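Drimix Hand Gripper Set, two-handed, from Sollow

In stock again from January. 692 for the pair, 299 for a single if you only want to add one to a set you already own. Prices ex VAT, carriage extra outside the mainland.

What you get: two hand-held grippers, cables, spare finger pads, short printed guide. Shoulder strap and head mount sold seperately, see the Eichhorn page.

Trigger is light. Lighter than the old one, which a few of you moaned about. Jaws close evenly and hold on thin edges, so doors, drawer fronts and lids are all fair game. Square marker sits on top where the tracking can find it, please don't peel it off or put stickers over it.

Cable is long on purpose. Keep it behind you and it stays out of your way. Mostly.
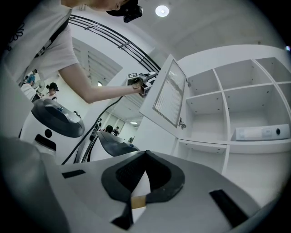
Can I use it on glass-fronted cupboards?
Grip the frame of the door and go gently, the pads are made for edges and not for flat panes. Ribbed or frosted glass makes no odds to the gripper itself.

Pads wear out. We say change them at 500 hours of use, Gianni Zanetti in our workshop changes his sooner and swears by it. Pack of 4 comes in the box, more on the spares page. They push in by hand, no tools, just line up the V and press till it stops.

Warranty covers the body and trigger. Doesn't cover pads, or cables that have been shut in things.

Older Pradix mounts fit with the adaptor plate. Very old ones don't, send a photo to Magdalini Christodoulou on the sales desk before you order and she'll tell you which you've got.

Returns: unused, in the box, with all the bits. Orders in before 2pm go out same day, later ones the next working day. Loan sets avaliable for schools and colleges, ask for Nataša Perić.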